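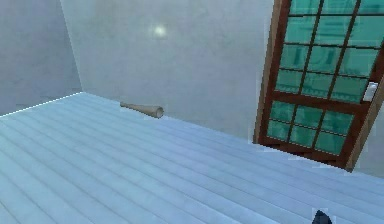 Figure 4. Gripper camera view in the practice room, with the glazed door to the right.

4. Setting up the practice room

The Mosolex simulator comes with one furnished room and one practice room. Start in the practice room. It loads faster and is easier to reset while you learn the controls.

Before you begin: Install the Brididero driver and restart the computer. The license server uses port 3701. If your network blocks it, see Section 8.

1. Open Mosolex and choose File > Rooms > Practice.

2. Wait for the status bar to read Ready. The first load takes around 8 minutes while the textures are built. Later loads are much shorter.

3. In the Robot menu, select the arm you own. Owners of the older Cropper base must also check Fixed Height.

4. Click View > Gripper Camera. The tip of the gripper should show at the bottom of the window, over the plank floor. If the tip does not appear, tilt the camera down one step at a time with the Page Down key.

5. Find the tan tapered cylinder on the floor near the back wall. Click it once to set it as the target.

6. Drive forward at the Slow setting. Stop before the base reaches the target, then lower the arm with the left stick.

7. Press Grip. Hold the button until the force bar stops moving.

8. Press Home to return the arm, then save the run.

Note: The door may look tilted when the camera is rolled. To level the view, press L. This changes the camera only and does not move the arm.

Note: A thin light fringe can show around the gripper or along the bottom of the door. Set Edge Smoothing to High to reduce it. Run results are not affected.

CAUTION: Do not connect a real arm during steps 5 to 8. Commands sent in the simulator are passed to any arm that is switched on and paired.

CAUTION: Reset Room deletes all unsaved runs. There is no undo.

Saved runs are stored in the Jirkik folder, up to 599 per user. When the folder is full, the oldest run is replaced.

Section revised Jul 25, 2018. Text: Lacey Pearce.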